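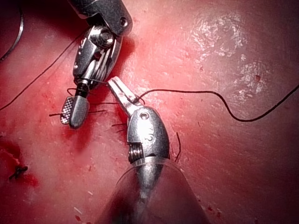 Section 3. Before You Order: Budget and Room Planning
Sterkell Bench Suturing System, Set-up Guide
Last changed November 7, 2021

Read this before section 4. Most of the calls we get in the first month are about things that should have been on the purchase order and weren't. Section assumes two arms, one needle driver on each, one fixed camera. If you are buying a single arm, skip steps 6 and 7.

3.1 What the quote covers

Included: two arms, base plate, controller, foot pedal tray, fixed camera with stand, one pair of needle drivers, software for one workstation.

Not included: wrist cameras, spare needle drivers, suture, tissue, tissue trays, drapes and sleeves, bench, lights, disposal, training days. Check every line. Tradeck quotes show these as "optional", and a blank optional line means it does not ship.

NOTE: Instruments are consumables. Put them in the running budget, not the equipment budget. Some finance offices will not let you move them later.

3.2 Planning steps

1. Decide how many practice hours a week you want. Write it down. Everything below depends on it.

2. Work out instrument use. Each needle driver is rated for 63 sessions, then the controller locks it out. A session starts when the instrument is latched and ends when it is released, even if you only tied one knot. Swapping back and forth eats sessions fast.

3. Order spare drivers with the system. Minimum one spare pair. Lead time on a seperate order is 11 weeks and we can't shorten it.

4. Price the suture. Braided, dark, needle attached. Dark thread is easier on the camera than pale thread. Beginners use a lot more than you think – a long tail gets dragged, snagged, cut short, and then the needle end is too short to tie with. Budget two lengths per closure for the first month. One after that.

5. Price the tissue. Synthetic pads from Nukis fit the standard tray with no trimming. Real tissue behaves better under the jaws but needs cold storage, a wash-down bench and a disposal contract. Get the disposal quote first. It can be bigger than the tissue bill.

6. Check the power. Both arms and controller on one circuit, nothing else on it. No extension leads.

7. Check the bench. The base plate bolts to the top, and two arms working close together will show up every wobble. The Šťastný steel bench is pre-drilled for our plate. Your own bench is fine if it takes 1,171 pounds without racking. A desk won't do.

8. Check delivery access. Door widths, elevator, turning space in the corridor. The crate does not come apart.

CAUTION: Don't bolt down before the floor has been leveled. Re-leveling after the arms are calibrated is a paid visit.

3.3 Cameras and lights

Fixed camera first, wrist cameras second. If money is tight buy the fixed one, run for a month, then decide. Wrist cameras show the jaws and the thread close up and are good for teaching needle grip. They're poor for seeing the whole closure. 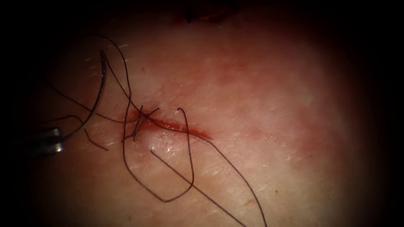
Light is where people underspend. One hard light over the middle leaves the outside of the field dark and puts a glare spot on anything moist. Buy two, both dimmable, set at an angle. Allow $2,000 for lights, clamps and cable runs in a normal room. More if the ceiling is high.

a. Set the work area before the lights. Not the other way round.
b. Keep the incision in the middle of the lit area, and leave room for the thread. A long tail needs as much space as the wound does.
c. Mark the tray position with tape so the next user puts it back.

NOTE: Recording storage is not in the quote. Two camera streams fill the built-in drive in a few days of steady use. Ask your IT people for network space now, they will be slow.

3.4 Running costs, first year

Fill this in and keep a copy with the PO.

Needle drivers: sessions per week x weeks open, divided by session limit, rounded up, times two
Suture: closures per week x lengths per closure
Tissue or pads: one per trainee per session, plus a few spare
Sleeves and drapes: one set per session if using real tissue
Cleaning supplies: enzymatic cleaner, soft brushes, lint-free wipes
Disposal: per contract
Service plan: see Tradeck price sheet
Training days: two for the first group, one for each group after

CAUTION: Do not cut the cleaning line. Thread scraps and dried tissue in the wrist pulleys are the usual cause of early cable wear. Cable wear is not coverd by the service plan.

3.5 Timing

Site visit, then order, then bench, then arms. Bench has to be in and level before the arms leave us. If your budget year closes in February, get the PO in before the holidays – orders are booked by the date we recieve the PO, not the date on the quote.

Quotes hold for 60 days. After that ask for a new one, even if nothing changed.

Have these ready for the site visit:

Floor plan with outlets marked
Filled-in list from 3.4
Name of whoever signs for disposal
Bench drawings, if not using the Šťastný bench

Go to section 4 once the bench is level and the circuit has been tested.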